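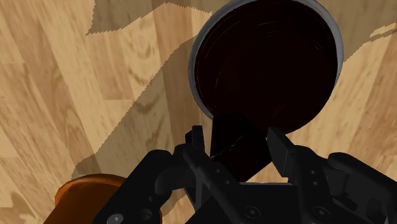 **Thread: Chutney that won't set – boil it longer or leave it be?**

**marrowmaud**
Evening all. I've made my late mum's plum chutney every summer since I moved to Toltport, and this year's batch is as runny as gravy. Same plums (well, same tree), same vinegar, same wooden spoon with the scorched end. I gave it the usual two hours and a bit, and in the end I lost patience and potted it up anyway. Do I tip the lot back and boil again, or will it thicken in the cupboard if I'm nice to it?

**pip_of_navwood**
Oh Maud, tip it back! It won't come to any harm. Wet July here in Navwood and my plums were full of water, so I'd guess yours were the same. I had mine on for nearly four hours, with the lid off and the back door open (the vinegar does get in your eyes, doesn't it), and it came down lovely. Draw the spoon across the bottom and if the gap stays put for a second or two, you're there.

**Tierney70**
I'd leave it. Chutney always looks looser hot than cold, and people panic and boil it to toffee. I did precisely that with a green tomato one and we were chipping it out with a butter knife at Christmas. Put it away for a month and look again.

**pip_of_navwood**
A month is fine if it's only a bit loose, but she said gravy, Tierney! Gravy doesn't turn into chutney by sitting in the dark.

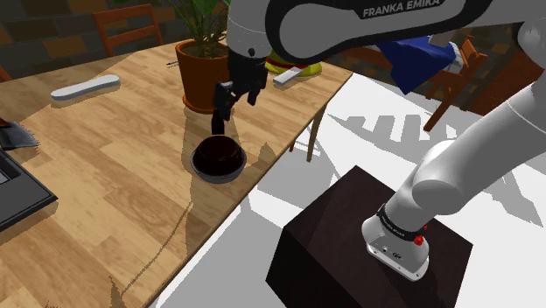
**marrowmaud**
It's cold now and still slides about when I tilt the jar, so I'm leaning towards Pip – sorry, Tierney. Do I need to wash the jars again, or can it go straight back in?

**Yuxi Cui**
Fresh hot jars and new lids, please, Maud, even if it feels like a faff. I run the preserves stall at Travley market and that's the one thing I'm strict about. Use your widest pan as well, as a deep narrow one takes ages. Keep it low towards the end and stir right into the corners, that's where it catches.

**Tierney70**
I'll give you the wide pan. I still say people boil it too hard.

**marrowmaud**
Right, wide pan it is, and I'll keep one jar back as it is for Tierney's cupboard test. Will report back when both have been opened, probably with cheese.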